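Akadard 3 review: batch credit and watermark software for working photographers
2018-11-25

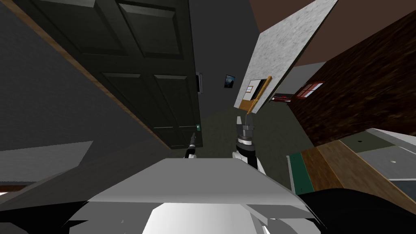 Zübeyde Yaman wrote in to ask if the new version still drops the copyright line when a file is exported as a smaller JPEG, and if the fix, supposing there is one, works on old folders too. She had stopped using version 2 for that reason.

The short reply is yes to the fix and partly to the old folders. Details follow.

Akadard is a desktop program that writes a name, a copyright notice, a contact address and usage terms into image files, and can add a visible mark to exported copies. It does not edit pictures and it does not search the web for copies of them. Version 3 runs on Windows and Mac. I tested the Mac build on a four-year-old laptop with the files on an external drive.

Setup

Installation is a single download. On first launch the program asks for a default credit block. Fill this in fully before pointing it at a folder, as blank fields are written as blank and will replace what the camera stored. There is a setting called "Keep existing values" that prevents this. It is off by default and should be on.

Templates are saved as small text files and can be moved between machines. Accented letters in names are handled correctly, which was not the case in version 2. A test template for Kristýna Šimko came back intact from three other programs that read the same fields.

Speed

The main test folder held 1,439 full-size JPEGs. Writing the credit block to all of them took 24 minutes. The same job with a visible mark and a resize added ran overnight, and I did not time it. The progress bar counts files, not bytes, so it stalls on large ones. The job can be paused, but quitting the program loses the queue.

A second folder held 277 raw files. Akadard never writes into raw files. It makes a sidecar file next to each one. This is the safer method, but the sidecar must travel with the raw file, and the program gives no warning if the two are separated.

Exports

In version 2 the resize step ran after the credit step and threw the credit away. Version 3 runs them in the other order and then checks the output. I opened a sample of the exports in two other programs and every field was present. Older exports can be repaired with the "Match to source" command, provided the file names have not changed. Renamed files are skipped and listed in a log.

The usage terms field accepts 700 characters. Longer text is cut at that point with no message. Anyone pasting in a full license should use a link to it.

Visible mark

The mark can be text or a transparent PNG. Size is set as a percentage of the short side, so vertical and horizontal pictures match. Position is limited to the corners and the center. A tiled option is still missing. Prostden has one, and also lets the user nudge the mark by hand on single pictures, though its metadata tools are weaker.

What it does not solve

Many sites strip embedded fields when a picture is uploaded, and no program on the photographer's side can change that. A screenshot carries none of them either. The credit block is useful mainly when sending files to clients and editors. Tharun Devadiga, who tested the Windows build for this review, sent a batch to a designer and had all fields come back in the layout software. His build crashed once, on a folder with a very long path.

Price and support

Akadard is sold as a one-time license for two computers. Version 2 owners can upgrade at a reduced price until the end of December. Support is by email only. One question about the sidecar files was answered the next morning, correctly. A second one, about the 700-character cut, has had no answer so far.

Verdict

Recommended for anyone who delivers large sets and needs the same credit on every file. Turn on "Keep existing values" first, and run it on a copy of one folder before using it on an archive. Users who mostly want a visible mark should look at Prostden. I have not tried the command line version, which needs a separate license.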